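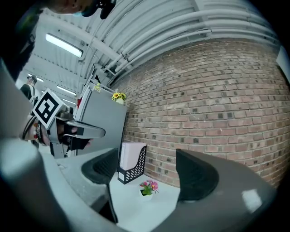
**Odile Farrant**

Re: [kartha-dev] pose jumps when only one marker is in view

I can reproduce this on the June build. The head camera track stays clean. The wrist track jumps when the other gripper shows a single tilted marker, and the jump is a plain flip between the two planar solutions.

> We see the second gripper rotate by a large amount for a few samples and then come back. Stondthorpe data, 300 Hz IMU, default Kesum settings. Is this the fisheye model or the solver? Raising the corner refinement window did not help.

It's the solver. I swapped the fisheye calibration for an older one and got flips at the same timestamps. In one recording of 104 segments, 68 had at least one flip, and nearly all of them were gone once I passed the previous pose in as a prior.

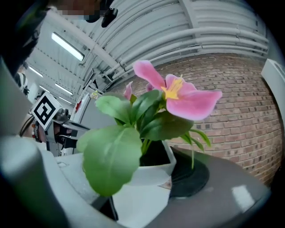
*Wrist view at the plant, marker tilted behind the leaves.*

Close-ups like that one are the worst case for us. The detector returns four corners, reprojection error is low for both candidates, and Kesum takes the lower one every time, with no memory of the last sample.

The patch is on the branch `planar-prior`. It keeps both candidates and scores them against the IMU rotation. If the gap since the last good pose is over 100 ms it drops the prior and marks the sample as uncertain. The Grukilier exporter ignores that mark for now, so filter on it yourself before you train anything.
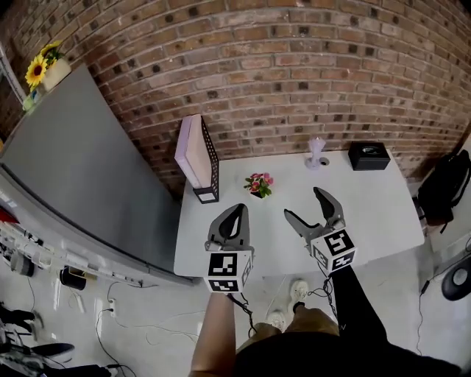
Odile Farrant
Tracking and calibration, Kartha

PS: from the head view we solve each marker cube as one body, so the branch changes nothing there. If you still get flips in that stream, check the cube file first. Two of ours had the side faces swapped.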